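Police in Jistham recovered 27 stolen catalytic converters from a storage unit on Lindholm Road on Friday. Two men were arrested at the site and are being held on suspicion of handling stolen goods. Officers have been looking into a run of thefts from commuter parking lots since November — most of them during the workday. Drivers who lost a part and have not filed a report should call the front desk and ask for Sgt. Nokuthula Masilela, extension 1037.
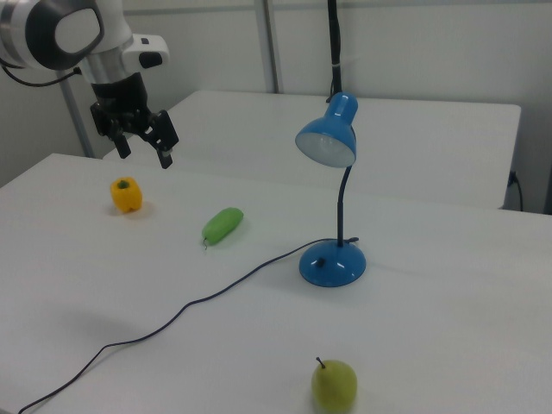 Photo: Kgomotso Chauke / Plirnau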